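13 September 2026, student kitchen project, bench notes

Long one today! We spent most of it on the dish rack task and I finally have numbers I like. The Skukden planner gets up to 35 plate attempts out of a session before we have to re-zero, and I set the wrist speed back to 2 because the faster setting made everybody nervous (me included). The log folder is at 2,017 clips now, so please, please name yours properly.

Pot, potato, plates and rack, as in the Pretard task sheet:
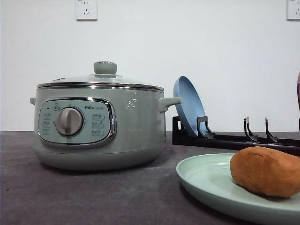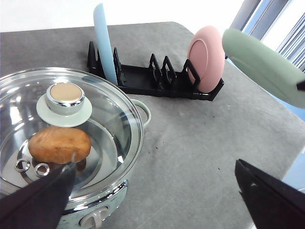 I still want to try the lid as its own task. Glass is awful for the depth estimate, all those reflections, and the Leung filter smooths the knob away along with the noise. Could somebody rerun it with the threshold at 100? The Rernberg entry form wants our task list by January, so there's time, but I'd love to have the lid on it. Spare fingertips are in the top drawer.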